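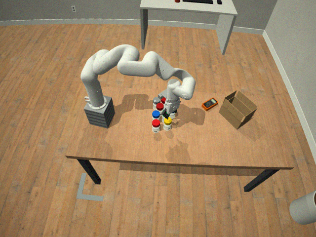 The city council will vote next month on whether landlords must give tenants a written move-in report with a signature on it, and I think it should pass. Most deposit fights I hear about come down to the floor. A wooden floor like the one at the top of this page has seams, small knots and darker streaks, and the tone shifts a little from one board to the next. A person walking through with a clipboard two years later can call any of those streaks a stain. Without a record from the first day, the tenant has little to answer with.

Yupin Ruangrit rented a one-bedroom at Wekura Court until May. She left it clean and turned in her keys on time. The letter from Sikura Property Management took $139 out of her deposit for "floor discoloration, living room." She says the marks were there when she moved in. The company says they were not on its checklist. The checklist was a single page with eight boxes, and the box for floors said "OK." She was never asked to sign it and did not get a copy until she disputed the charge.

I don't know who is right about the marks. I doubt anyone can know now, and that is my complaint about the current rule. It tells landlords to return a deposit "less reasonable damages" and leaves the rest to the two sides. One side is holding the money.

The proposal is short. The landlord fills out a report, room by room, before handing over the keys. The tenant gets three days to add to it. Both sign, both keep a copy, and a charge for something already listed in the report can't stand. If the landlord skips the report, the landlord has to show the damage is new before keeping anything for it.

Owners have raised some fair points. The Raju Street landlords' group told the council that a person with one rental house doesn't have an office to do this kind of paperwork. I have sympathy for that. But walking through an empty house with a form is less work than one afternoon in small claims court, and the city could post a blank form for anyone to print. The group also says tenants will list every scratch. Let them. A scratch that was there is a scratch that was there, and a landlord who disagrees can write that on the same page.

I would change one thing. The draft leaves out units rented by the room, including most of the older houses in the Fundden neighborhood. Those tenants move more often and have less saved – they need the report as much as anyone. The council can fix that with one sentence before the vote.

Ruangrit has asked for a small claims date. She is still waiting for one.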